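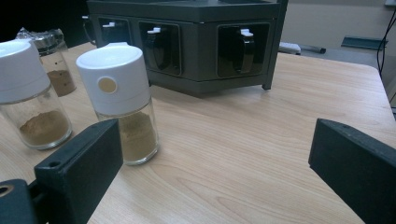

Where should ground spices live once you've bought them? In a closed jar, away from the stove and the window, with enough room above the powder that you can shake it without packing it down.

OK, that's most of unit 5 and you could go home now, but stay, because the dispensers are more fun than the storage rules! These notes go with the pantry session of my Revholm home cooking course, and I've cleaned them up a little since January.

Start with the jars. I like clear glass for powders — you see the level at a glance, and you can spot clumps before dinner depends on them. Brown powders are the real troublemakers (cinnamon, nutmeg, allspice, all cousins to the eye), so label every jar before you fill it. I once put allspice in a whole pan of chili and we ate it anyway.

Refilling, the way I do it:
Wash the jar and let it dry overnight with the cap off.
Tip out the old powder. Don't pour new on top of old.
Fill to halfway, or less for things you rarely use.
Write the month on a bit of tape under the base.

Now the dispensers. A faceted one with a compartment on each side suits a table where people reach in from different seats, and you turn yourself or the unit, depending on the model. Curved levers need a light hand. Try yours over a saucer first, and do it with something cheap like paprika!
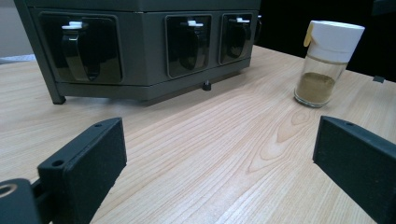
Ateş wrote in after the last session that fine powders cake up in a lever dispenser much faster than in a plain jar, and that a kitchen full of steam makes it worse. I agree completely. My own fix is to load only what I'll use in 9 days or so and keep the rest in the jar with the cap shut. Coarse stuff like chili flakes is more forgiving.

For next time, bring one spice you suspect is stale. We'll warm a pinch in a dry pan and smell it next to a fresh one from the Gultelell packet.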